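Help wanted: part-time sewing and alterations person at Drevura

Posted 26 May 2020

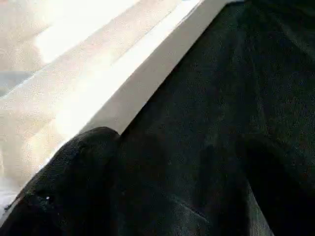

So I run a little alterations and custom sewing shop called Drevura, over on Handberg Street, and I'm finally ready to admit I can't keep up by myself anymore! I'm looking for one person to come in part time, starting now if you can, or in September if you're finishing something else up first.

Most of what we do is pretty everyday stuff: hems, zippers, taking in waists, letting out jackets that shrank in the closet (ha). But I've also signed on to make costumes for the Marinho dance school, and that's where I really need a second pair of hands. They want a lot of stretch, so if you've sewn knits before and didn't throw the machine out the window, please write to me.

You don't need a degree or a fancy portfolio. I'd love it if you have 2 years of sewing behind you, paid or just for family and friends, and can thread a serger without calling me over. Being nice on the phone helps a lot too, customers get nervous about wedding clothes.

Pay is by the hour and we'll talk about it when we meet. There's also a $500 bonus once the Marinho costumes are delivered. Hours are flexible, mornings are best for me, and you can take some of the handwork home if you want.

To apply, drop a note through the door or use the contact form on this page. Tell me what you like to sew and send a picture or two of something you made. Mending counts!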